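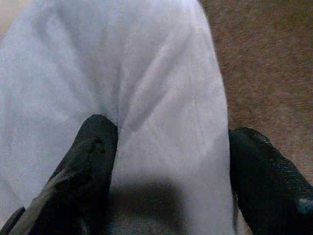

Naima Salem once remarked that she could tell how a household was getting on by the state of its linen cupboard, and that she had never yet been wrong. It is a bold claim, and you may want to argue with it by the time you reach the end of this chapter, but it makes a good place to start. Cloth is the part of housekeeping that we touch most and think about least. We sleep in it, dry ourselves with it, spill coffee on it, and then wonder (usually late in the evening, with guests on the way!) why the good towels feel like cardboard.

# Chapter 4: The Care of Household Linens

In the last chapter we spent a good deal of time on floors, and I promised that the next one would be softer underfoot. Well, we have arrived. Over the coming pages we will look at how cloth is made, how it wears out, and what washing, drying, folding, and storing do to it along the way. Some of this will be familiar from home. Bring what you know with you, and hold on to it a little loosely, for many of us learned laundry from one person in one kitchen and have never had cause to compare notes.

The word "linen" itself deserves a moment. Strictly speaking it means cloth woven from flax, and for a long stretch of history that was what European families who could afford it put on their beds. Cotton took over much of the work, and later came polyester and all the blends, but the old name stuck to the cupboard. So when this book says "linens," it means sheets, pillowcases, towels, tablecloths, and the like, whatever they happen to be made of. When we mean flax, we will say flax.

## Pile, Weave, and Why It Matters

Run your hand over a bedsheet and then over a bath towel. The sheet is flat, with threads crossing over and under one another. Terry toweling has little loops standing up from the surface, and those loops do the drying, as they give the water so much more thread to cling to. Fleece is different again: it is usually knitted, and then brushed until the surface turns fuzzy. Each of these wants slightly different handling, and a good deal of disappointment comes from treating them all alike.

Too much fabric softener, for instance, can leave a coating on terry loops, so that a towel feels lovely in the hand and pushes the water around your back. A hot dryer can mat down fleece. Plain cotton sheets are more forgiving, though they too will thin at the spot where your shoulders rest, year after year.

Pillows sit a little apart from the rest, and we will give them a section of their own. The case is washed often, the pillow only now and then, and the filling decides how it should be done. Check the care label before anything else.

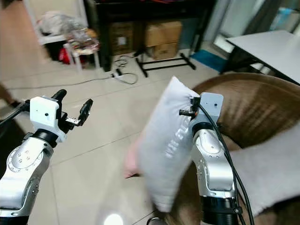

## Before You Read On

Choose one shelf or drawer of linens at home and sort it by fabric. Tala Darwish's class in Davden does this every June, and the arguments over what counts as a towel are half the fun. Write down anything you can't identify, and keep the list handy for the section on fiber tests.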